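The long way round to Lallow

I have been meaning to write about the old path out of Andstead for ages, and this April I've finally run out of excuses. It starts behind the chapel and takes you to Lallow without troubling the main road, and I must have gone along it hundreds of times with a flask in my bag and no particular plan. 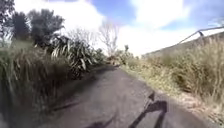 My aunt taught me to love a scruffy verge. She couldn't pass one without stopping, and a walk with her to buy stamps could easily swallow a morning. I think of her whenever the grass leans right out over the paving, straw brown on top and almost black underneath – she'd have had her hand in it, feeling for seed heads.

The Nollholm end is my favourite for a slow afternoon, when I can dawdle and let everyone else get on with their day.
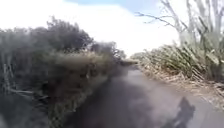
Photo: Hanne Peltonen

Shrubs and small trees crowd in on the left along this stretch, and I always slow down for the tangle of pale fallen branches at the bottom of them. I like a bit of mess left lying. My own garden is 9 paces long and I've never managed to keep it tidy either (the neighbours are very kind about it).

After that I generally start thinking about lunch, and whether there'll be any of the seeded rolls left at Kauppinen by the time I get to Lallow.
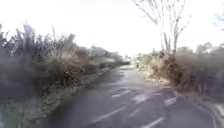 Hanne Peltonen

White dashes on the tarmac, faded now and partly worn away, always please me more than a fresh coat of paint would. I'm the same with old tea towels.

The last part is all hedge, and I take it at a crawl. 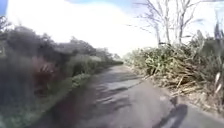

Copper leaves among the green, Lallow lane

I had a cheese roll and a second cup from the flask, and came home the same way.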